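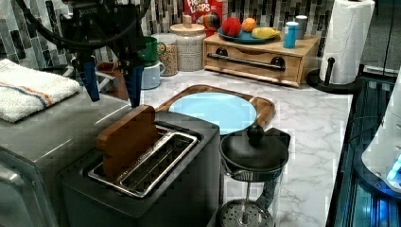

Does the "smart plug" pay for itself?

25 January 2022

Every January the same claim does the rounds: your kitchen is bleeding money through appliances that are switched off but still plugged in. This year it arrived with a product attached. Ultent is selling a four-outlet plug called the Ralis, and the flyer in Hillulden letterboxes says it will stop "vampire power" in its tracks.

I have my doubts. A basic toaster with a lever and no clock draws next to nothing when it isn't toasting. The same goes for most kettles. Things with a lit display are another matter, but even there we're talking a few dollars a year each, and the plug itself has to stay awake to listen for your phone. The flyer doesn't mention that part.

It does mention a trial of 391 households. I wrote and asked how long it ran, what people were using before, and whether anyone was asked to change their habits at the same time. I got back a brochure and a discount code for 50 per cent off a second unit.

Sheena Jardine on the hill side of town bought one in July and kept her bills. Hers went down, she says -- but she also got rid of the old beer fridge in the garage that month, and I know which of the two I'd credit.

If you want to save power in the kitchen, look at the fridge seals first. Then the hot water, which is where most of the money goes in a house like mine. Boil the water you need. Pull the plug out of the wall by hand if it bothers you, it costs nothing and doesn't need an app.

If anyone has proper before-and-after meter readings, with nothing else changed in the house, send them in and I'll print them, whichever way they point.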